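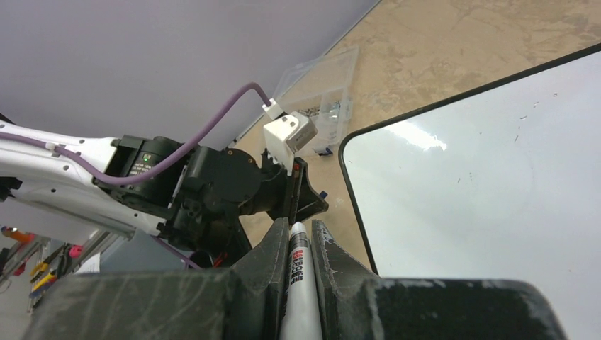 Blue marker leaves gray haze on small whiteboard

Posted April 2, 2019 by Eliseo Alvarado

I use a small dry-erase board for spelling words. The blue marker goes on fine, but after wiping there are gray smudges and streaks left behind. I have tried a dry paper towel and the felt eraser. Is the board worn out, or am I cleaning it wrong?

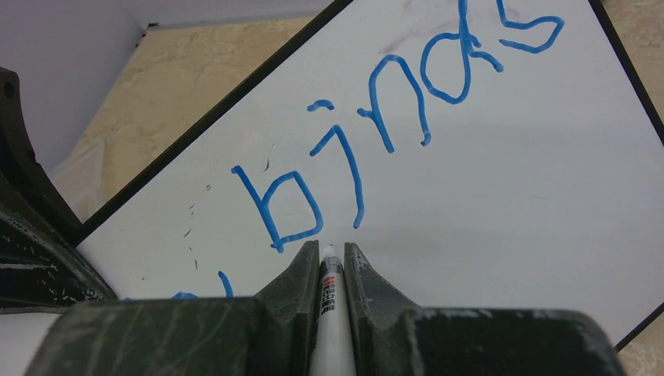

Blue lettering on the board, with older smudges around it.

Refugio Esquivel

It's probably not worn out. A dry eraser just pushes the old ink around. Spray a little rubbing alcohol on a soft cloth, wipe from top to bottom, then go over it with a damp cloth and let it dry before you write again. Do the edges too — ink builds up along the frame.

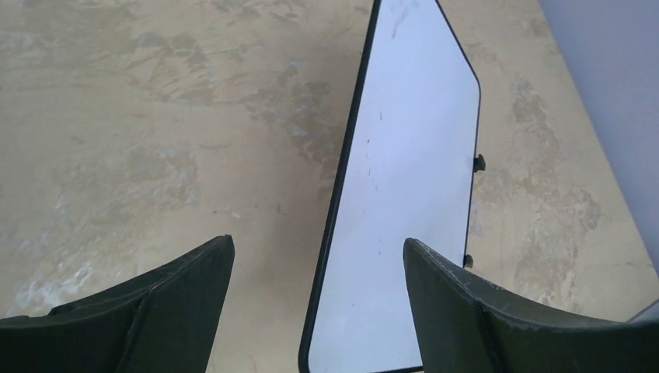

If you still get haze after two rounds, try another marker. I switched to Voditz pens in June and they wipe off easier than the ones I had. Store them flat with the caps on tight. Don't use scouring powder or a rough sponge. It scratches the surface and then the ink gets down in there for good.

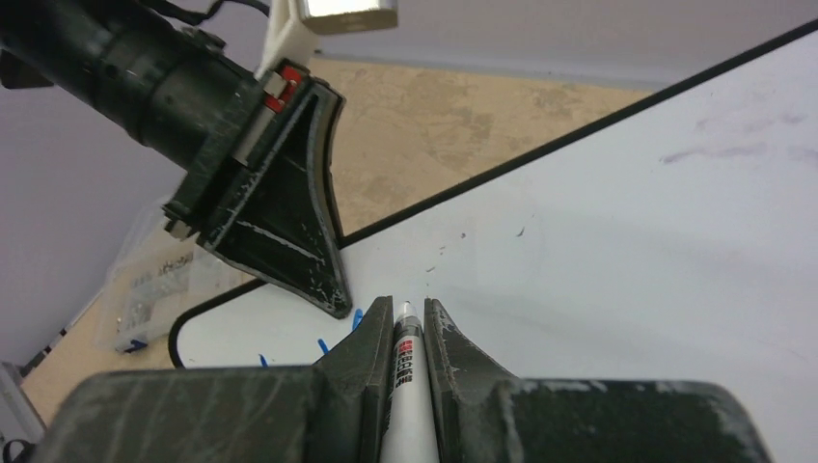 How often should the board get a full cleaning?

Once a week is enough if you write on it every day.

skerkora32

hand sanitizer works. same stuff pretty much. I just wipe mine with my sleeve and it's ok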